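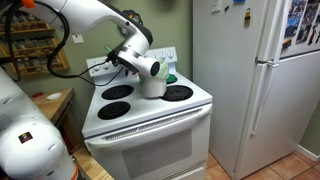 Hauwa Onyeka objected, on reading an earlier draft of this section, that we were being unfair to the people who send in the lists, and that a marsh does not climb to the top of a hotspot ranking unless there are birds in it. We accept the second half of that. There are birds at Berkesgate, plenty of them, and we have enjoyed looking at them. Our doubt is about the ranking, and about what a manager or a visiting birder is entitled to conclude from it.

Figure 3. Robot arm holding a cup above a white electric stove.

4.2 Does the Berkesgate total mean what it seems to mean?

The public page for Berkesgate gives a site total of 151 species. The page for Ivley, a reservoir on the same river, gives a total well below that. Both pages are built from checklists entered in Studow, and both are quoted in the trip reports and tourist leaflets that send people to one place and not the other. The usual reading is that Berkesgate is the richer site. We tried to find out how much of the gap survives once effort is taken into account, and the short answer is that we can't tell, which we think is worth reporting in itself.

Start with the raw material. We worked from 4000 complete checklists covering both sites. A complete checklist is one where the observer ticked a box to say that every species identified had been entered. We have no way to check whether the box was ticked truthfully. Earlier work tends to treat the box as if it settled the matter. It is a box. Several observers submitted "complete" lists from a morning walk with no sparrow of any kind on them, and either the sparrows were away or the observer did not care to write them down. We know which we would bet on, but a bet is a poor basis for dropping records, so the lists stayed in.

Next, who made them. A core group of 51 observers accounts for most of the Berkesgate lists, and nearly all of these people bird the same boardwalk. Ivley has no boardwalk. It has a gravel road on a dam, a locked gate on the north side, and a parking area from which a spotting scope will cover the open water if the light is behind you. Its lists are mostly short stops made by people on the way to somewhere else. To compare the two totals directly is to compare a place that has been searched with a place that has been glanced at.

The standard remedy is to draw equal samples from each site and compare the species counts in those. We did this, and the gap narrowed a good deal. We would caution against reading much into the narrowing. Equal numbers of lists are not equal amounts of looking. A list from the boardwalk often represents a slow walk through reeds, willow and open mud, with other birders calling out what they have found. A list from the dam represents one view. Matching on time spent helps a little, but the time field is typed in by hand after the visit, and it clusters on round numbers in a way that no set of real walks would.

Then there is the question of where each site ends. Studow lets an observer attach a list to any pin on the map. We counted a list as belonging to a site if its pin fell within 500 meters of the site boundary. That distance was our choice. It was used in one of the older studies and we kept it so that results could be compared, though the older study gave no grounds for it either. At Berkesgate the extra strip takes in a stretch of the Lis with fast water and wooded banks, and birds of that habitat end up credited to the marsh. At Ivley the strip takes in plowed fields. When we shrank the strip to nothing, the Berkesgate total dropped more than the Ivley total did, but the order of the sites stayed the same.

Rare birds deserve a separate word. A large share of the species on the Berkesgate page rest on a single report. Single reports attract attention, attention attracts visitors, and the visitors submit lists, some of which include the rare bird because everyone was told it was there. We do not claim that these later records are wrong. We do say that they are not independent of the first, and that any model which treats them as independent will be far too sure of itself. A run of reports of one sandpiper in November shows the pattern clearly: the first list has notes on leg color and bill shape, and the lists that follow have no notes at all. Reviewers accepted the lot.

Onyeka's other point was that local knowledge ought to count for something, and that the regulars at Berkesgate would notice if the place were going downhill. Perhaps they would. The boardwalk regulars we spoke to were confident that duck numbers had held up, and just as confident that they had fallen, depending on whom we asked. Memory is a weak instrument for this, and it gets weaker when people are fond of a place.

We also looked for the effect of the listing page on visits. After Berkesgate was given a featured spot on the Studow front page, more lists came in. It is tempting to draw an arrow from one to the other. The feature appeared during spring passage, when lists rise everywhere, and we had no comparable site that was left off the page to set against it. Ivley will not do for this purpose, for the reasons already given.

What we are left with is modest. Berkesgate probably holds more species than Ivley over a full year, mainly on the grounds of its mix of habitats, and we would have guessed as much from a map. The size of the difference is unknown. The published totals should not be used to choose between the sites for funding, and we would not put much weight on them when choosing where to spend a free morning. Paired visits, with the same observers walking fixed routes at both sites on the same days, would answer the question better than any reworking of the existing lists. The locked gate at Ivley would have to be opened first. Section 4.3 repeats the comparison using winter lists only.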